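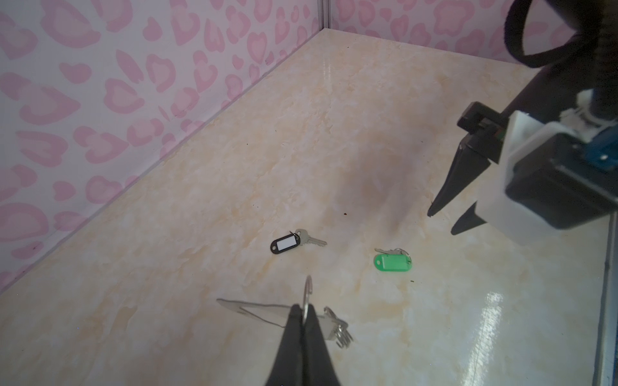 Key tags on the marble top, one black, one green, with the silver bunch held up by its ring.

So August was the month I finally dealt with the key bowl. If you've been getting this newsletter for a while you know the bowl I mean (the chipped one by the back door that also had batteries and a cough drop in it). I tipped the whole thing out one morning before coffee, which I don't recommend, and there were 22 keys in there. Twenty-two! I live in a house with three doors!

A few were easy. The shed key is long and ugly and I'd know it anywhere. The rest were just keys, all the same silver, and I spent a good hour walking around trying them in things. I got five that opened something. Two of those opened the same thing – the side gate, which I never lock.

Anyway, tags. I went down to Navaratnam, the hardware place on Kitwood Lane, and bought a bag of the plastic kind with the little paper label that slides into a window. I've tried the fancier ones, leather and brass and so on, and they look lovely until you need to change what's written on them. With these you pull the paper out, flip it over, and write something else. The bag was $5 and I have enough left to tag every key on the street.

Color is the part I fussed over. I started out wanting a whole system and then I couldn't remember my own system by lunchtime. Now it's simpler: black is for the house, green is for anything outside. One key per tag if I can help it. I do still have a bunch on a plain ring with no tag at all, and those are the ones I use every day, so my hand knows them already.

Couple of things I learned. Write on the paper before you slide it in (I did the first one through the window with a marker, don't ask). Pencil holds up better than my gel pen, which smeared all over the place. And put down the kind of words you'd say out loud. I wrote "secondary storage" on one and two days later had no idea what I meant. It says "bikes" now.

The mystery keys went into an envelope marked 17, for how many there are. I'm giving them until the Starnlow yard sale and then out they go. If one of them turns out to fit your old filing cabinet, write me back, I'm serious – I'd love to get that number down.

Next time: the drawer under the phone. Pray for me.

You're reading the Branirlow Letter. We use cookies to remember your sign-in and see which items get read. Accept / Manage settings

Recent items
Issue 149: Shelf paper, and why I gave up on it
What I keep in the car now
Hooks by the door, a follow-up
Starnlow yard sale: what to bring and what to leave home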